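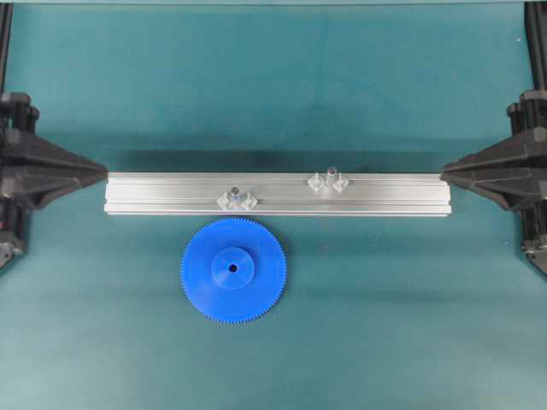 Two grippers, one gear and a very long week at Pundik

By Isla Kingi
Sep 7, 2024

I've spent most of this week at the Pundik workshop in Jovport, where Teresa Ó Dubhghaill and Finbarr Tierney are trying to settle which fingers go on their assembly arms. It's between the stock pair from Gauthier and a new faceted set from Tillel, and I've been roped in to keep the score sheet (my handwriting is the neatest, apparently).

The task sounds dull until you've watched it go wrong. A blue plastic gear has to be picked up and set down over a clear peg on an aluminium bar, again and again, with the same controller and the same wrist camera each time. The pegs are the nasty bit! They're see-through, so from some angles the camera mostly gets silver bar and a few bright edges, and Finbarr has been fiddling with the lamps since Monday's tea went cold, or so he claims.

So far we've logged 1,036 attempts. The Gauthier fingers have had 669 of those clean, the Tillel ones weren't fitted until later and stand at 185, and the remainder are drops, misses and the odd gear put down crooked. I wouldn't read a winner into that yet, and Teresa won't let me anyway – she wants both sets to have the same number of goes before she'll talk about percentages.

What I can tell you is that where you grab it matters a lot. Everyone's first idea was to hold the gear by its rim, but all those little teeth made it twist, so now the fingers close on the raised hub in the middle and the rest of the gear sticks out past them. 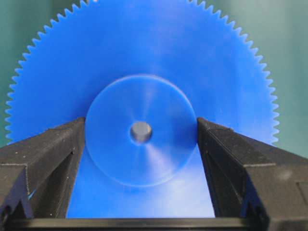

What happens next

Aidan Keogh is writing a slower approach for the last bit of the move, and we'll run both sets again with it. After that it's the smaller gear, which I'm dreading. I'll post the full sheet when Teresa signs it off.

2 comments | 185 shares

Recent items
Nikola Laskowska on choosing a wrist camera
Our June controller trials: the results
Jovport workshop gets a second arm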